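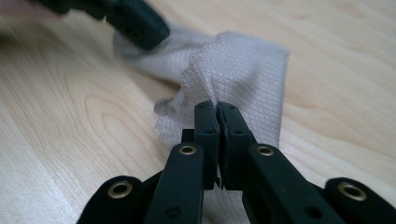
Folding light grey cloths: notes from June

The cloths in question are light grey with a diamond pattern, sold under the Stunau name. I bought 5 to replace an assortment of older tea towels. The label gave the weight as 179 grams per square metre, which is on the light side and affects how they behave on a table.

A diamond pattern is awkward to fold against. With a striped cloth you can follow a line to the hem. With diamonds the eye follows the diagonal, and the fold drifts with it. I now ignore the pattern and match corners only.

Method, as it stands:

Lay the cloth on the table, face down. Take two opposite corners and pull gently until the creases run out. Pulling corner to corner stretches the weave on the bias, so let go and allow it to settle before folding. Then square the edges by hand, fold lengthways in half, and fold that in half again. Finish with 2 folds across the width.

I tried ironing first. It gave a sharper edge but added nearly 5 minutes to the batch, and the cloths looked the same after a night in the drawer. The iron has gone back on its shelf.

Storage is a Frota drawer, 900 mm wide, with the cloths standing on edge, fold upwards. The older Vurnetti towels are thicker and need one fold fewer to reach the same height, so they go at the back.

Next job is the pillowcases.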